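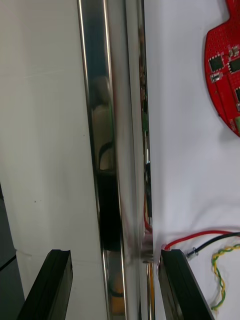
円柱と黒いグリッパー

カテゴリ:暮らしと社会 > メディア・表現 > LGBTQ/タグ:取材、インタビュー記事、アウティング、修正依頼
投稿日:2025年10月4日 投稿者:Mirela Guimarães

質問:公開済みのインタビュー記事から、同性パートナーについての記述を削ってもらうことはできますか

地域のウェブマガジン「Darside」に、7月に私のインタビューが載りました。テーマは外国から来て地方で働いている人の暮らしで、LGBTQの特集ではありません。取材は2時間ほどで、途中で同居しているパートナー(女性)の話も出ました。録音していることは知っていましたし、話したのは私です。ただ、その部分が記事になるとは思っていませんでした。

公開前に原稿を確認させてもらえるか聞いたところ、「事実関係の確認だけメールで送ります」と言われ、来たのは勤務先の名称と在住年数の確認だけでした。公開された記事には、パートナーの名前は出ていないものの、職種と、住んでいる地区、二人で通っている店のことが書かれています。小さな町なので、知っている人が読めば誰のことかわかります。パートナーは職場で何も話していません。

編集部に一度連絡しましたが、「ご本人が取材中にお話しになった内容であり、好意的な文脈で紹介しているので問題はないと考えている」という返事でした。書き方が好意的なのは確かです。でも困っているのはそこではありません。

お聞きしたいのは次の点です。
・自分が話した内容でも、削除や修正を頼んでよいものでしょうか。
・頼むとしたら、どう書けば通りやすいですか。
・記事はSNSでも紹介されていて、そちらの投稿には「同性パートナーと暮らす」と見出しのように書かれています。これも一緒に頼めますか。

できれば記事全体を消すのではなく、仕事の話の部分は残したいです。編集部とけんかをしたいわけでもありません。

回答1 Clodagh Rafferty

頼んで大丈夫です。応じるかどうかは相手次第ですが、頼むこと自体に遠慮はいりません。

以前、別の町の情報紙で校正と編集の手伝いをしていました。その経験から書きます。法律の専門家ではないので、その点は割り引いて読んでください。

まず、あなた自身の話と、パートナーの話を分けたほうがいいと思います。あなたは取材に応じていますが、パートナーは応じていません。職種、地区、行きつけの店がそろえば、名前がなくても本人が特定されることがあります。取材を受けていない人の性的指向が、本人の同意なしに周囲に伝わる状態になっている、というのが一番重い点です。アウティングという言葉を使ってもかまいませんが、最初のメールでは具体的な事実を書くほうが話が進みやすいです。「好意的に書いた」という返事は、この点への答えになっていません。

メールには、記事のタイトルとURL、該当する文をそのままコピーしたもの、希望する修正後の文、対応してほしい期日を入れてください。修正後の文をこちらで用意しておくと、編集側は差し替えるだけなので早いです。たとえばこんな形です。

「記事中の以下の文について、取材を受けていない同居人が特定されるおそれがあるため、削除をお願いします。同居人本人は公表に同意していません。代わりに『現在は市内で暮らしている』としていただければ、前後の文はそのままで差し支えありません。」

期日は何日までとはっきり書きます。「なるべく早く」だと後回しにされます。

SNSの投稿も同じメールに並べて書いてください。記事を直しても投稿が残っていると意味が薄くなります。編集できない形式の投稿なら、削除して出し直してもらうことになります。検索結果にはしばらく古い文が出ることがあるので、そこは記事が直った後に検索サービス側の手続きを確認してください。

もうひとつ、修正の際に「本人の希望により一部を削除しました」といった注記を付ける媒体があります。注記のせいで何が消えたのか詮索されることもあるので、文面は事前に見せてほしいと伝えておくといいです。

送る前に、修正前のページとSNSの投稿を日付が分かる形で保存しておいてください。

回答2 Prasanna Jayasinghe

一度ネットに出たものは消えないので、あきらめたほうが早いと思います。読む人もそんなにいないでしょう。次からは録音中に言いたくないことは言わない、これに尽きます。

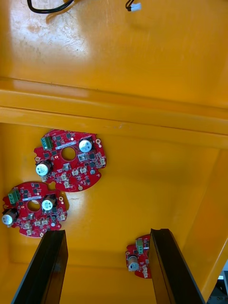 黄色いケースの中の赤い円形基板

回答3 Afroza Matubbar

回答2には賛成できません。完全に消えないとしても、地元の人が名前や店の名前で検索したときに最初に出てくるページが直っているかどうかで、だいぶ違います。

回答1の内容でほぼ足りていると思うので、補足だけします。

パートナーの方に先に話して、どこまで消したいかを聞いてください。自分は地区だけ消せばいいと思っていたら、相手は店の話が一番困る、ということがあります。私の友人は順番を逆にして、二回修正を頼むことになりました。

前に連絡した相手が担当ライターだったなら、今度は編集長か運営会社の問い合わせ窓口にも同じ文面を送るといいです。ライターには公開後の記事を直す権限がないことも多いです。電話で話した場合も、あとで内容をメールにして送っておくと記録が残ります。

それでも動かないときは、自治体の人権相談や男女共同参画センター、弁護士の無料相談などがあります。自治体によってはアウティングの禁止を条例に書いているところもあるので、お住まいの市町村の条例を一度見てみてください。相談だけなら匿名で受け付ける窓口もあります。

質問者からのコメント Mirela Guimarães

ありがとうございます。昨夜パートナーと話しました。やはり店の話が一番気になっていたそうです。仕事の部分は残してよいとのことなので、回答1の文面を直して、編集長あてに送るつもりです。画面の保存は済ませました。注記のことは考えていなかったので助かりました。

この質問は役に立ちましたか 閲覧数:423

お問い合わせ | 利用規約 | © Kultari 質問ひろば | ページの先頭へ戻る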